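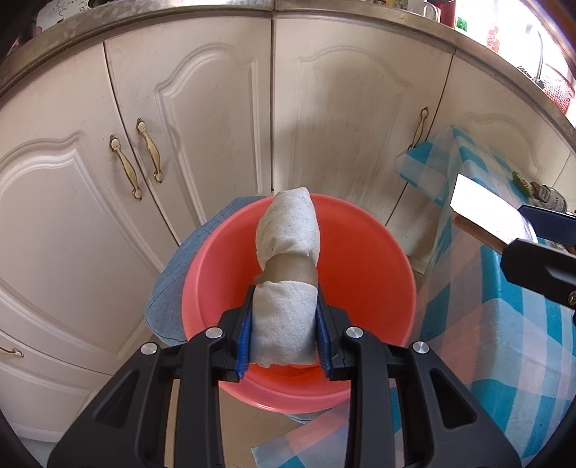

# Curnent open day - towel and basin recordings

I put this set together after our open day on 11th November, mostly so the people who came along could get hold of what they helped make. If you were one of them, hello again! It's a small collection of hand-held gripper recordings, all done in a kitchen with the tools we use every week, and nearly all of the driving was done by visitors who had never touched one before. The task everybody wanted a turn at was the towel one, and I get why: you've got a rolled white bundle with a band around its middle, a coral-red basin right behind it, and two blue ribbed pads to hold the thing with. Looks like nothing. Then you squeeze too hard and the roll bulges out over the jaws, or too softly and it slides, and suddenly there are four people giving you advice.

## What's in here

There are 147 episodes. An episode starts when the visitor picks up the gripper and ends when they say "done" (or give up, which is allowed, and labeled as such). The longest ones run to nearly 600 frames. I haven't trimmed the slow bits, because the dithering before a grasp is the part I find most interesting - you can tell when a person changes their mind.

Each episode folder has:

- `video/` - the view from the gripper
- `pose.csv` - where the gripper was, one row per frame
- `width.csv` - how far the jaws were open
- `notes.txt` - whatever the person at the desk typed, typos included

The notes file is worth reading. Akua Zakaria was typing for the whole afternoon and she has opinions.

## The tasks

**towel_to_basin** - pick up a rolled towel and put it down in the basin. Any way up counts.

**towel_upright** - same towel, but it has to be standing when you let go. This one was Arvo Kallio's idea and I'd like it on record that I said it was too hard. The kids were better at it than the adults.

**cloth_drape** - take a folded cloth and hang it over the rim of the basin. There's a lot of variation in this one, as we never agreed on what "hung" meant. I've left everybody's version in and marked them all as finished.

## How the day went

We did a short talk first (too long, according to Sabine Seidel, who was timing it) and then opened up the kitchen. The plan was three minutes each. That lasted until a retired upholsterer picked up the gripper and folded a cloth so neatly that everyone asked her to do it again. She's in episodes 33 through 41 and I'd start there if you only want to look at a handful.

We also ran the Premavo arm in the other room, replaying a few recordings from October. It dropped the towel on its first go and got a bigger cheer than when it managed it. None of the arm runs are in this release. I may add them later if Kai Görtz ever finishes sorting out the timestamps.

## Things to know before you use it

- Visitors held the gripper however they liked, so the wrist angles are all over the place. Great if you want variety, a pain if you don't.
- A few left-handed people swapped hands halfway. I've put `swap` in the notes where I spotted it, but I'm sure I missed some.
- The light from the window changes a lot over the afternoon. The late episodes are noticeably darker.
- Jaw width drifts a little after episode 90. We re-zeroed it at the tea break. If you need clean widths, use the ones after the break.
- There's talking in the background on the raw audio, so I've removed the audio from all of it. Please don't ask me for it!

## Getting it

The whole thing unpacks with the usual script:

`python unpack.py --set openday --out ./data`

Add `--small` if you only want low-resolution video. The small version is plenty for a look around and it's what I use on my laptop.

## Use and credit

Free for teaching and research. If you put it in a paper or a class, credit it as "Curnent open day recordings" and drop me a line, I love seeing what people do with these. Everyone recorded signed a form at the door, and anyone who wants their episodes taken out can write to Ornella Leone and she'll have it done in the next update.

Found a mislabeled episode? Open an issue with the episode number and what you think it should be. I check them most weeks.

Related items

- Msimang: cup and saucer recordings
- Vinonico gripper pads, print files and notes
- Curnent October drawer set
- Premavo arm replay scripts
- 3000 short grasps, kitchen and laundry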